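Home Journals Authors Submit Contact
Search this site Enter keywords Go

4.2 What people bought once they got there

I'll admit I went into this part of the study expecting the package brochures to win. Wimavden sells the Salinas trip as one neat bundle – flight, hotel, drum show, market tour – and I figured most visitors would stick to the plan they'd paid for. They didn't! Of the 786 travelers who filled in our survey, 226 skipped at least one included tour and spent the time on something they found by themselves, mostly food (fish stalls, home kitchens, a cooking class up the hill that Iara Gallardo kept hearing about in her interviews).

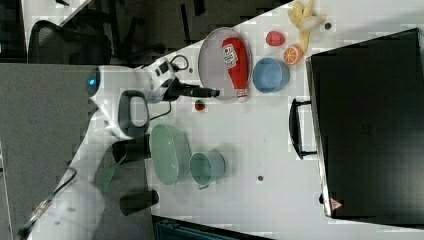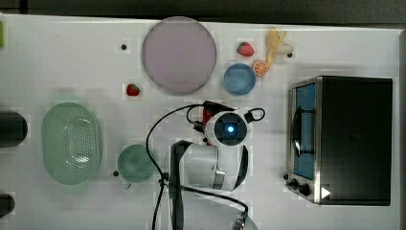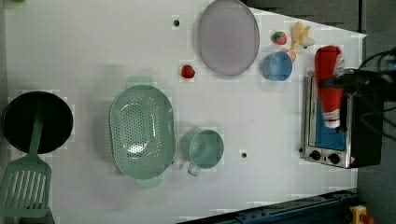

Figure 3. White tabletop with kitchen items, three views.

Nuwan Munshi and I then sat down with 16 of those tour skippers for longer talks, and this was my favorite part of the whole project. A lot of them told us the tour bus left too early, or that they'd met someone at breakfast with a better idea. One couple had missed the drum show twice and didn't seem a bit sorry about it. The Flulisholm guests were different, I should say – they came with kids, they liked the bus, and they mostly stayed on it.

We did ask about money too. Kisell, the smaller agency, gives its guests a voucher worth 100 dollars to use at any local place on its list, and I'd love to say that explains everything, but our numbers for Kisell are thin and the February group got the voucher late. I come back to that group in Section 4.3, along with the hotel answers.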